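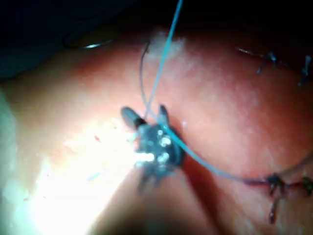
**Suturing evenings at Vullano: what we learned in November**

The suturing course for second-year trainees has finished its first round, and Guðlaug Juhl asked me to write some lines for those who could not come. I am glad to do it, because I learned many things myself, also about subjects which I believed I knew.

We were 6 participants in the small teaching room behind the library at Vullano. Each evening started at five and lasted 60 minutes, which is short, but after one hour of fine work the hands become tired and the stitches become worse. Manikandan Alva, who leads the course, prefers that we stop while it still goes well.

The first evening was only about the thread. A monofilament is smooth and passes easily through tissue, but it has a memory, and it wants to return to the shape it had in the packet. Several of us pulled it straight with too much force. Manikandan showed us to draw it out slowly and let the loose part lie in a soft curve on the surface, where it does not disturb the next movement.

The light blue color is a great help. Against pink and red tissue one finds it quickly, also where there is strong glare. A dark thread is much easier to lose in a shadow, and when both are in the same field you must know at all times which one is between the jaws. I took the wrong one two times. Guðlaug has therefore made a small rule for us: say the color aloud before you pull.

On the second evening we worked with knots. The most common mistake was to lift the thread up and away while tightening, so that the tissue was lifted with it. It is better to keep the pull low and in line with the knot. We also talked about the jaws, and how they should hold the thread firmly but never hold it at a place which will later be part of the knot. A monofilament that has been crushed is weaker there.

The Brarnau notes for both evenings are now in the shared folder, with my corrections in the part about needle angle. Please tell me if you find more mistakes.

A new round is planned after the winter break. Please write to Guðlaug if you would like a place, and mention if you are left-handed, so that she can arrange the seats.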